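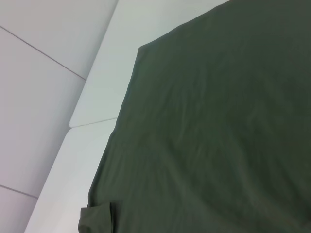 # Does a metronome really make you a better player?

If you learn an instrument, a grown-up has probably told you to practise with a metronome. It's the thing that goes tick, tick, tick while you try to get through your scales. Some are wind-up boxes with a swinging arm, and plenty are just an app on a phone.

People say all sorts of things about them. "It will fix your timing." "All the best musicians use one." Before you believe that, ask a few questions.

## What does it do?

A metronome makes clicks that are evenly spaced. You choose how many clicks you want in a minute, and that number is the **tempo**. Set it to 60 and you get one click every second. Set it to 120 and the clicks come twice as fast.

So it tells you where the beat is. It can't hear you! If you play a wrong note, it keeps ticking. If you stop to scratch your nose, it keeps ticking then too. You have to do the listening.

## Will it fix my timing?

Maybe. It can certainly show you where you speed up, and most of us speed up in the easy parts and slow down in the hard ones. Finding out is useful.

But some players get very good at following a click and then wobble as soon as it's switched off. They were leaning on it, a bit like training wheels. Your band at school won't have a click running through the concert, so you need a beat inside your own head as well.

## Do I need a fancy one?

Be careful with this one. The Zurby app says on its front page that it has 678 rhythms. That sounds like a lot. How many will you use this year? I tried it for a week and used 3. The Cerkura clip-on has 11 different click sounds, and one of them is a duck. I liked the duck. My playing stayed the same.

The Vundine box promises "perfect rhythm in 12 days". Who measured that, and what does perfect mean? When an ad gives you a number, ask where the number came from. A plain click is enough for nearly everyone.

## Test it yourself

You'll need a short tune you already know and something that can record you.

1. Set the click to a slow speed and play the tune twice with it.
2. Turn the click off. Play the tune again and record it.
3. Start the click again at the same speed, then play your recording alongside it, starting both on the same beat.
4. Listen for the place where the two drift apart.

Did you rush? Did you drag? Try it again next week and compare. One go doesn't prove much, as you might just have been tired or hungry.

If the drift gets smaller, good. It could be the metronome, or it could be all that extra playing. To find out, you'd have to practise one tune with the click and another without it, for the same number of minutes each.

## Words to know

**Beat:** the steady pulse you tap your foot to.

**Tempo:** how fast the beat goes.

**Rushing:** getting ahead of the beat.

**Dragging:** falling behind it.

*Griffiths Music Pages for Kids, 6 Dec 2021*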